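The Reading Desk: Should You Pay for "Lifetime" Lawn Seed?

Every spring the mail brings me a pile of leaflets about grass, and every spring I read them with a pencil in my hand. This year the one that got the most pencil was for a coated lawn seed sold under the name Drorkosis. The leaflet promises a lawn that "repairs itself for life." I have been growing grass on clay for most of my adult life and I would like to meet the lawn that does that.

Several members have asked whether it's worth the price, so I bought a bag. I paid for it myself, which I mention only because the distributor, Bisel, has been generous with free samples to garden writers, and I think you can tell which ones took them.

First, the claim about coverage. The bag says it will seed a space far bigger than what you'd expect for the weight. Well, read the back. The figure is for overseeding, meaning you already have a lawn and you're throwing a bit more on top. For bare ground you need a good deal more, and that number is printed in the smallest type on the label, next to the address. Coated seed also weighs more than plain seed, because part of what you're buying is the coating. That's true of every coated brand and it isn't a scandal, but it does mean you can't compare two bags by the pound. Look for the percentage of coating material on the analysis tag and do the arithmetic before you go near the register.

Second, watering. The coating is supposed to hold moisture against the seed so you can water less. I don't dispute that it holds some. What I dispute is the line about "skipping days." Grass seed that has started to sprout and then dries out is dead, coated or not, and a coating that swells up nicely on day one doesn't change what a warm wind does on day four. If you're going to be away from the hose, wait until you're back.

Third, the word "lifetime." I called the number on the bag to ask whose lifetime. A polite young man told me the guarantee covers germination in the first season, provided I kept the receipt and the empty bag and had followed the care schedule, which is on the website and runs to six pages. So the lifetime in question is one season. I asked him to put that in writing and I am still waiting.

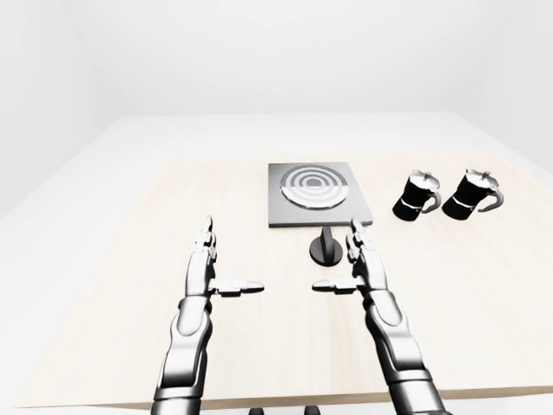
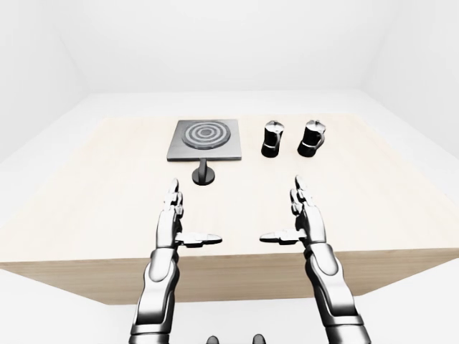
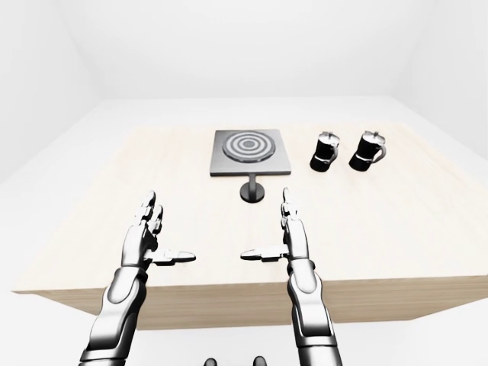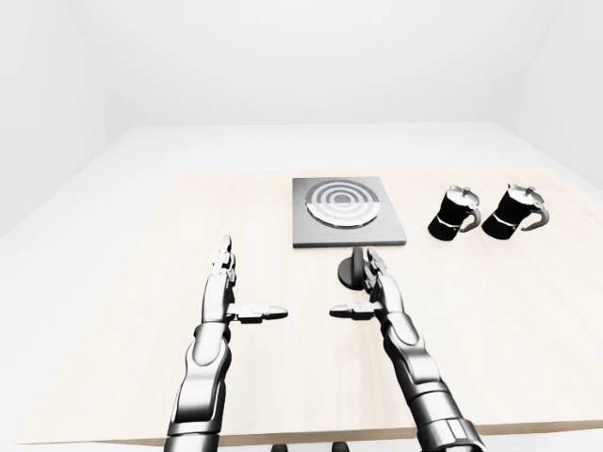 Now to the trial patches. I marked off two on the side yard, same size, same sorry soil, same amount of shade from the neighbor's maple. One got Drorkosis. The other got the plain tall fescue mix that the feed store scoops out of a bin. I raked both, rolled both, and watered both on the same timer. I won't pretend this was science. Two patches tell you something about two patches.

The Drorkosis came up first, and I'll give it that. It was green while the bin seed was still making up its mind. By the time both had been mowed twice I couldn't tell them apart from the porch, and neither could Hanneke Kuipers, who came by to return my spreader and guessed wrong. On hands and knees there was a difference: the coated patch was a little finer in the blade and had more bare spots along the edge where the hose doesn't quite reach. Make of that what you like. To me it looks like a seed that wants more water than the leaflet lets on.

As for the self-repair, the leaflet says the grass spreads sideways to fill gaps. Some grasses do. Kentucky bluegrass does it by underground stems, and if there's bluegrass in your mix you'll get some filling in, at bluegrass speed, which is slow. Turn the bag over and see what's in it. Mine was mostly fescue and perennial rye, with bluegrass a distant third. Rye and most fescues grow in clumps. A clump does get wider, but it is not going to walk across a dog spot the size of a dinner plate. You'll be out there with a trowel and a handful of seed like the rest of us.

I'm told by Štěpánka Ševčík that her patch is the best grass she has ever had. I believe her. She also put down two inches of compost beforehand, had the soil tested, and corrected the pH, and I'd bet you could sow the sweepings off a barn floor into that and get a decent lawn. Good ground does most of the work and gets none of the credit, since there isn't a leaflet for it.

A word on the companion products, because you will be offered them. Fasell is the "starter tonic" shelved right beside the seed. It's a weak liquid fertilizer in a handsome bottle. If your soil test says you're short of phosphorus, an ordinary starter fertilizer will fix it for less money, and if your test says you're fine, then you don't need either one. Check your local rules too, as many places limit phosphorus on established lawns. The clerk who sold me the seed said the tonic was "required for the guarantee." I can't find that anywhere in the guarantee.

What would I do with the money? For most of our yards, this:

Get a soil test before you buy anything in a bag.
Buy plain seed with a recent test date on the tag, very little weed seed, and no "other crop" you can't account for.
Sow when the nights begin to cool. Spring seeding on our side of the hill loses half the battle to crabgrass and the rest to August.
Set the mower high and leave it there.

If you've already bought the expensive bag, don't throw it out. It's perfectly good grass seed. Use it where people will see it, water it as if you'd never read the leaflet, and keep what's left somewhere cool and dry with the top folded over. Old seed loses some of its pep every year, and I would not trust a half bag that has been sitting in a hot garage.

There was also a letter asking about Zoëga, the no-mow blend with the rabbit on the front. I haven't grown it. The picture on the package shows a meadow that somebody has plainly mowed a path through, so I have my doubts, but I'll try a strip along the fence and report back in December, when I'll know whether it stood up to being walked on.

My side yard is open to anybody who wants to come and look at the two patches. Please use the gate by the rain barrel, as the front walk has just been reseeded. Bin seed.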